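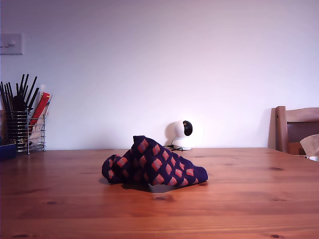 I want to write a few posts about learning to darn, because in September I made a small promise to buy no new socks until spring. I am not a skilled person with a needle. In my country my grandmother did this work and I only watched. So please take it as notes from a beginner. A dark piece with a regular pattern, like this one with the red-orange diamonds, is very kind to a beginner, because the eye follows the pattern and forgives the stitches. On a plain light grey one, every mistake can be read from across the room.

2/ First, the thread. I made the error of using ordinary sewing cotton. It is thin and strong and it cuts the old wool around the hole, so after a month you have a new hole in the shape of a ring. Use darning wool of the same thickness as the knitting, or a little thinner.

3/ I bought mine from Stanex, on a card, in navy. One card is enough for many heels. They have also a dark red which I regret not taking.

4/ Second, the thing you put inside. In English it is called a darning mushroom, which I find a lovely name. I did not have one and used a light bulb, as my grandmother did. The modern bulbs are plastic and the needle catches on them. A smooth orange is too soft. In the end I paid 4 pounds for a used mushroom at the Wednesday market in Fadutholm, and it was money well spent.

5/ Third, begin early. When you hold the heel against the window and the light comes through, it is already time. At this stage you only follow the old stitches with new wool, and the work takes one radio programme. With a real hole you must weave, and then it is one whole evening.

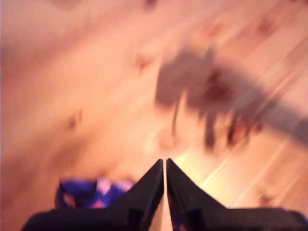 6/ For weaving, I start well outside the hole, in the healthy part. I lay all the long threads in one direction, close together, and I don't pull. Then I turn the work and go over and under, over and under. At the end of each row I leave a very small loop. The wool shrinks in the first wash and takes this loop for itself.

7/ No knots, please. A knot under the heel feels like a stone in the shoe. I leave a tail and hide it in the back side.

8/ Somebody asked me if it is worth the time. A pair at Grarkerville costs less than my lunch, so by money alone, no. But I sit at a screen all day, and I sleep better after an evening of darning than after an evening of television. This is my whole argument.

9/ What I still cannot do is the toe. The seam is thick there and my rows become crooked. If you have a good method for the toe, I would be grateful to read it. Diagrams are welcome, my vocabulary for knitting is small.

10/ One correction to post 2: a kind reader writes that sewing cotton is fine for thin cotton socks, and the warning is only for wool. I think she is right. I tried it this morning on an old pair and I will tell you in some weeks how it holds.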